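Looking After a White Work Surface

Updated 2025-04-07 by Fermín Lucero

A white tabletop shows every mark, and most of the damage comes from cleaning it badly. The notes below cover painted, coated and melamine tops in a home workshop, craft room or utility room. Oiled and bare wood need different treatment and are covered on a separate page.

Daily cleaning

Remove dust before any liquid goes on. Fine grit under a wet cloth scratches a coated surface, and on white the scratches fill with gray within a few weeks. A soft brush or the round brush on a vacuum hose is enough.

Wipe with warm water and a few drops of dish soap. Wring the cloth until it no longer drips. Work from the back to the front, then go over the surface again with clean water and dry it with a cotton towel. Soap left to dry leaves a film that holds fingerprints.

Stains

Pencil: white vinyl eraser, light pressure. Colored erasers can leave their own dye.

Ballpoint and marker: rubbing alcohol on a cotton pad. Dab and lift, and change the pad as soon as it takes up color. Try a hidden spot first on painted tops, as alcohol softens some paints.

Machine oil: cover with cornstarch or baking soda, leave for 4 hours, brush off, then wash as usual.

White glue: lay a damp cloth over it for 8 minutes and lift with a plastic scraper. Metal scrapers cut the coating.

Rust rings: lemon juice on a folded paper towel, kept off any metal trim. Rinse well.

Melamine foam sponges do remove scuffs, but they work as a very fine abrasive. On a gloss top they leave a dull patch that cannot be buffed out. Limit them to matte surfaces.

Scratches and chips

Light scratches on a painted top can be blended with wet-and-dry paper. I start at 600 grit, with plenty of water, and finish at 1,000. Do not sand melamine. The printed layer is thin and the brown board underneath shows through quickly.

Small chips take a repair paste. I have used Evetti filler and the white Parkano stick. The Parkano is the closer match to a cool white, the Evetti dries harder. Press it in slightly proud of the surface, let it set overnight and shave it level with a new blade held flat.

Rails, plates and cut edges

Dirt collects where metal meets the top. A dry toothbrush clears the joint better than a cloth. Do not spray cleaner directly along a rail or over a mounting plate – it runs underneath and sits there. Spray the cloth instead.

Check screws and bolts in June and again in winter. Board moves with humidity, and a plate that was tight in a dry room can work loose. Tighten by hand only. A power driver strips the hole in chipboard easily.

Seal any hole or slot cut through the top. Two thin coats of clear varnish on the raw edge will keep water out of the core. Swollen chipboard does not shrink back, and the only fix is a new panel. Mine came from Paredes, cut to size, with one long edge left unbanded, so check the order sheet before paying.

Switch off and unplug anything mounted on the bench before wiping near it. Keep wet cloths away from cable openings altogether.
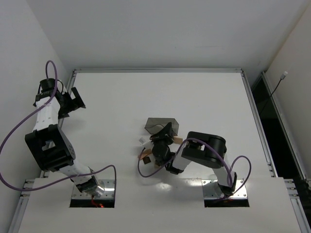
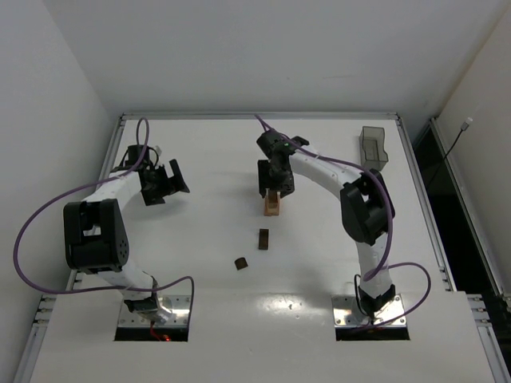 White work surfaces with metal mounting plates.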